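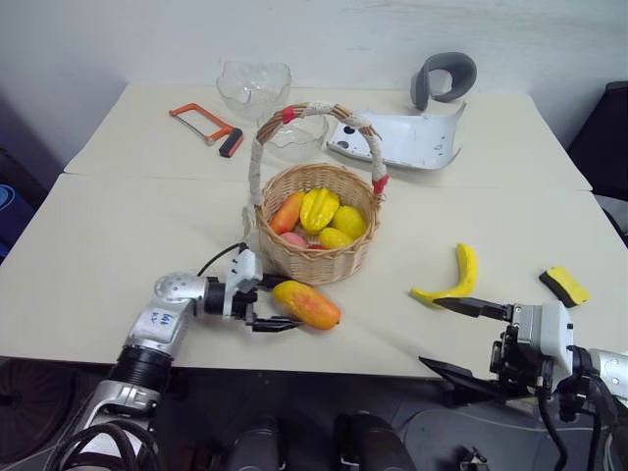 Cyrill Thaler
Thread on arranging artificial fruit in a handled basket. Mostly load order and balance. 13 posts on this would be too many, so I have kept it short.

Cyrill Thaler
Basket: round, woven wicker, tall arch handle with a pale wrap and red bands. The handle sets the usable height. Fruit piled into the top half of the arch gets in the way of the hand, and then the whole thing is carried by the rim.

Cyrill Thaler
Artificial fruit is light and slick. Real fruit settles under its own weight. The fake kind stays where friction leaves it, then rolls when the basket is set down hard. My scale puts one Druleck lemon at 13 grams and the big Druleck mango at 141.

Cyrill Thaler
Load order I use:
1. Small round pieces at the bottom, against the wall of the basket.
2. Largest oblong piece at the front, low.
3. Lemons on one side, touching each other or the big piece.
4. Bananas last.

Cyrill Thaler
Bananas go last for a geometric reason. The inside curve needs something to sit over. Put one in first and it props up everything above it, and you lose a third of the volume to air. 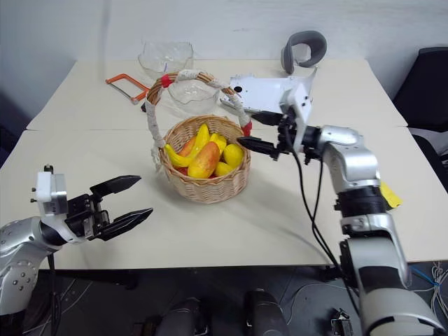
Mango in front, bananas across the left and top, lemon shape on the right.

Cyrill Thaler
With two bananas, run them in slightly different directions. Parallel bananas slide as a pair.

Cyrill Thaler
Papaya: I have tried it in this size of basket and do not recommend the large one. It takes the floor space of three small pieces, and the pointed end finds the gap under the handle. The small papaya is fine tilted against the rim.

Cyrill Thaler
Star fruit: stand it up between two smooth pieces. The ridges catch on the neighbors and hold the group still. Most useful shape in the Miah assortment and they only put one in the bag.

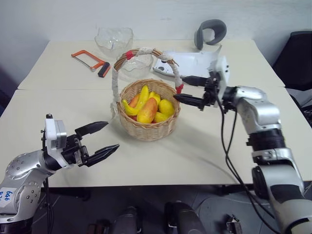
Cyrill Thaler
One banana over the rim is acceptable. Keep more than half its length inside or it tips out on the first lift. Put the heavy piece near the center line, then check by lifting the handle with two fingers. If the basket leans, move the mango before you move anything else.

Cyrill Thaler
Surface note: if you have two tables pushed together, keep the basket entirely on one of them. A base across the seam rocks when the tops differ in height, and you will blame the fruit.

Cyrill Thaler
Cleaning: dry brush for the wicker, damp cloth for the fruit. Keep water off the handle wrap. I used Pusen spray on one peach in October and it took the blush off.

Cyrill Thaler
Spare pieces go in a lidded box, bananas on top again. Same rule.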